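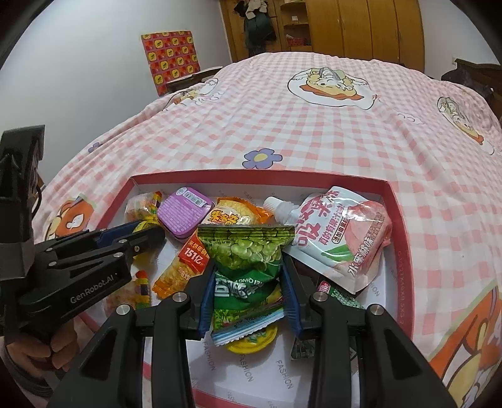
4 min read

Lies Segers spends most of her day on a part of the software that few customers ask about. At Roltano she looks after the code that takes recordings of people handling things and turns them into something a grasp planner can learn from.

"People want to talk about the model," she says. "I mostly talk about clocks."

She means the timestamps. A recording made with two hand-held grippers has a video stream for each hand and a jaw width for each gripper, and all of it has to agree on when a thing happened. Her team's tool, Pliltera, lines the streams up and flags any recording that drifts by more than 15 milliseconds.

"If the jaw closes late in the data, the policy learns to close late," she says. "On a wooden block you might get away with it. On a bag of snacks you push it away before you have hold of it."

Snack bags come up a lot. Segers likes them as a test because they crinkle, reflect light and change outline when squeezed. The perception code used to fit a box around each object and send the centre of that box to the planner. With a full gift box, where one packet lies over another, the centre often belonged to the wrong packet.

The current version, which the team calls Flanano, drops the box and works out which patches of surface move together. It then scores pairs of contact points and passes the best ones on. Segers says the change took most of a winter and was merged in February.

"The first week it was worse," she says. "It decided that printed pictures were separate objects. You had a photo of food on a packet and it wanted to pick up the food."

The fix was more training data with busy printing, on the packets and on whatever was underneath them. The set for that release had 1000 recordings, and 202 were thrown out, mainly for timing faults and for moments when one hand blocked the other camera's view.

Two hands remain the hard part. The planner treats them as separate arms with a shared list of places they must keep clear of, and Segers would rather it planned them as one. An early branch does this, but a single plan takes 26 seconds.

"You can't ship that," she says. "I run it over lunch."

Her next job is smaller. Hellström, who wrote the original log viewer, has left it without a way to step both videos back together, and she wants that working before anyone touches the planner again.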